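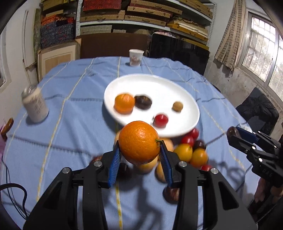
How much does it take to get a gripper that can pick up an orange and not squash a tomato?

A lot of patience, a kitchen table and, in our case, 2 winters of evenings in a shared workshop. I'm Annelies Mulder, and I'm very happy to say that Vosto, our open build for a soft-touch fruit sorting arm, is ready for other people to make.

Vosto started when my neighbor Godelieve Van Wijk asked if a machine could sort the windfalls from her trees while she got on with something more fun. I said sure, give me a month (ha!). That was in December, and it wasn't even last December. I rented a bench at Undik, the shared workshop down by the old rail yard, and started bolting things together after dinner, usually until they turned the heating off at 10 p.m.

The first arm was awful. It shook so much that I could hear it from the parking lot. Gudrun Midtbø, who has the bench next to mine and builds boats, finally walked over and told me my base was too light, so we bolted it to a slab of scrap countertop and most of the shaking went away. I'd spent weeks blaming the motors!

After that it was all about grip. A hard finger slips on a smooth skin and a soft one folds under anything heavy, so we went to ridged pads and kept changing how deep the ridges were. Practice fruit goes on a cloth in a big mixed heap - tomatoes, citrus, whatever was at the market - and the job is to get each piece up and onto the dish in one go.
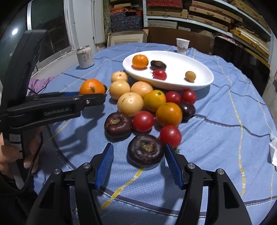 Lambros Economou wrote the part of the software that decides how hard to squeeze. It starts gently and only adds force if the fruit begins to slide, and he has logged 3,324 practice picks so far. The round, firm stuff is pretty easy now. Anything flat and wrinkly still gives us trouble, and I'd love to hear from anyone who has cracked that one. Dark fruit is hard in the evening too, when the only light is whatever is on the ceiling.

The full plans, parts list and pick log are free to download from the Undik members' page. If you'd like to skip the hunting around for screws, Vurora is packing a parts kit for $300 with everything except the base. You'll want your own slab for that, and please make it heavier than you think you need.

Eusebio Cantero is running build evenings at the workshop through the spring, with room for 10 people each time. You don't need to know how to code. You do need to be okay with a screwdriver, and bring some fruit if you can, we go through a ridiculous amount of it.

Press visits are welcome any evening after 6 p.m. Ask for Annelies at the Undik front desk, or leave a note on my bench, the one with the orange peel on it.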